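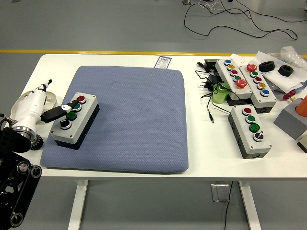 Push button control boxes - your questions

Leder Controls, Dillham. Trade counter shuts 4pm Wednesday, other days 5.

Which box do I need?
Count what you have to switch. Start and stop only, the small one does it. Four controls: red, two greens and a black rotary selector. Five button: blue, yellow, red, green, plus the big red mushroom.

Can I have the mushroom at the other end?
Usually, yes. Say so on the order. Left-handed benches ask for this a lot.

Is the mushroom button an emergency stop?
Only if it's wired as one. Get an electrician to do it and test it before anyone uses the machine. We don't wire on site.

Two greens, whats the difference?
Whatever you make it. Most people have one for forward, one for reverse. Label them!! Blank labels are 41p each at the counter.

Can I swap the colours round?
Yes. Ring first, ask for Warrick Rutherford. Orders over 444 boxes go to the Irnlow works and take longer.

How do I clean the lid?
Damp cloth, drop of washing-up liquid. No solvents, they dull the grey. Power off first, obviously.

I've got boxes out on the bench and don't want them scratched.
Put something padded under. An old seat cushion is fine. 

Selector knob feels loose
Check the little screw in the side of the knob. Still loose, bring it in. Part no. 1257 is the spare knob.

Do you take back used ones?
Unwired only, within the month, with the screws. Kohei Shibata deals with returns, mornings are best.

Drawings?
Email us with the part number, we send them same day if we can.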